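Counting the votes with Clive Ellwood

9 September 2022

I'd been trying to get Clive Ellwood to sit down with me since May, and when he finally agreed it was on the condition that I not call him a whistleblower. "I haven't blown anything," he told me on the phone. "I ran a polling place and I wrote a letter." Fair enough, Clive! So this is a chat with a retired returning officer from Corkley who wrote a letter, and who has rather a lot to say about how the shire runs its elections.

We met in the back room of the Corkley library, him with a folder as thick as a phone book and me with a notepad and a dodgy pen.
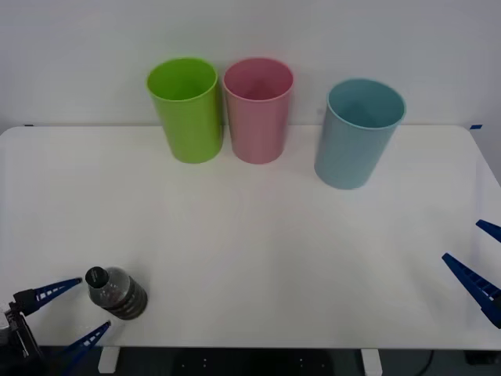
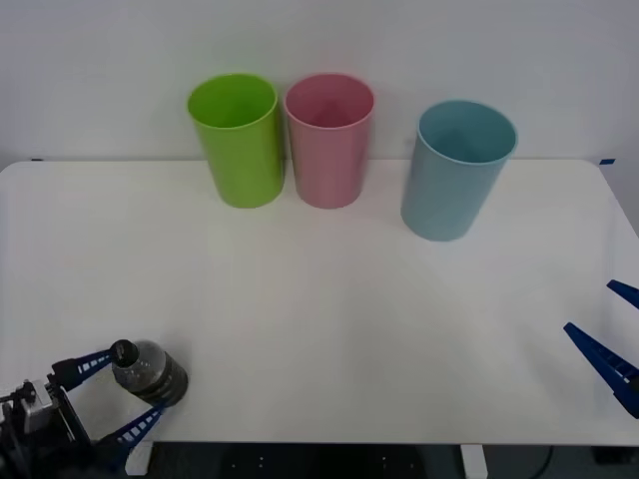

The letter, for those who missed it, went to every sitting councillor and to the local paper, and it asked one question: who decided that postal vote envelopes for the shire election would be opened and sorted by a contractor, and when did council vote on it? Clive reckons he still hasn't had a proper answer.

"I got a reply from the mayor's office," he said. "Two paragraphs. It thanked me for my long service and told me the matter was operational. Well, I know what operational means. It means mind your own business."

The mayor is Keith Oakley, and if you've read this site for any length of time you'll know he and I aren't on each other's Christmas lists. I did ask his office for an interview. What I got was the same two paragraphs with my name at the top, long service and all (I've never worked for the shire a day in my life).

The contractor is an outfit called Evov, and the software it uses to check signatures is called Gradeo. Clive had never heard of either until a mate who'd worked the last count mentioned that the envelopes had been sent off in crates and come back sorted.

"In my day you had a long table, staff down one side and scrutineers down the other," he said. "The scrutineers drove you mad. They'd lean over and breathe on you. One bloke used to eat mandarins the whole time and I had to ask him to wash his hands. But they saw every envelope, and if they wanted to object they could object right then, and I'd have to deal with it in front of everybody."

And now?

"Now the signature check happens somewhere else. The scrutineers get invited to watch the count, and the count's fine, I've got no quarrel with the people doing the count. But an envelope that's been knocked back never gets to the count, does it? You can stare at the count until your eyes fall out."

He opened the folder at this point. The number he keeps coming back to is 1567, the postal votes returned in the last shire election. Of those, 90 were rejected on signature. One ward seat was decided by 30 votes.

I got a bit excited at this and said something along the lines of "so they pinched it!" Clive gave me the look I imagine he used to give the mandarin bloke.

"I'm not saying that. I've never said that, and if you write that I said it I'll be writing a letter to you next. People's signatures change. They get arthritis, they break a wrist, they sign on their knee in the car. Some of those would have been knocked back by me too. What I'm saying is I can't tell you whether the 90 were fair and neither can Keith Oakley, and he's the one telling everybody to relax."

All right, I'll be the one to say it then. I don't trust it. A mayor who had nothing to worry about would have tabled the contract months ago and enjoyed making me look silly. I've asked for it under freedom of information and been told it's commercially sensitive. It's our election! We paid for it! I'd have thought the sensitivity ran the other way.

Clive was more patient about all this than I was. He ran his first polling place at the Corkley primary school, back when the ballot boxes were cardboard and the sausages were better, and he went on doing it until his hip gave out. He's voted for both sides, he says, and regretted it both times. He won't tell me which way he went in the last one, and I did try.

What he wants is pretty modest. He'd like scrutineers in the room when the signatures are checked, and he'd like anyone whose vote is rejected to get a phone call or a letter while there's still time to fix it. Under the present rules they've got 7 days after the close to respond to a notice, and according to Clive the notices went out by ordinary post.

"You know what the mail's like here," he said. "My sister posted me a birthday card from the other side of the river and it went to the city and back. Seven days! There'd be people who got the notice after the result was declared. I've spoken to two of them. One's an old lady out on the Oakley road, and she was that upset. She thought she'd done something illegal."

(Yes, it's called the Oakley road. Named after Keith's grandfather, as Keith will tell you given half a chance.)

I asked whether any of the councillors had been in touch privately. He fiddled with the elastic on his folder for a bit.

"One rang me. Nice enough. Agreed with everything I said and then asked me not to mention that they'd rung."

So will they raise it in the chamber?

"You'd have to ask them."

I can't very well ask them when he won't tell me who it is, but I've now emailed the whole lot, and I'll post the replies as they come in. So far I've got one out-of-office message and one request to be taken off the mailing list.

We wandered off the subject for a good while after that, onto the state of the boat ramp and whether the shire should have sold the old depot (Clive says no, I say it depends who bought it, and we'll come back to that one another week). When the librarian started switching off the lights he packed the folder up and I asked him if he'd vote by post himself next time.

"No," he said. "I'll walk down to the school. If the hip's bad you can drive me."

I said I would. The next ordinary council meeting has public question time at the start, and you need to get your question in writing to the front counter beforehand. Clive's already lodged his. Mine's going in tomorrow.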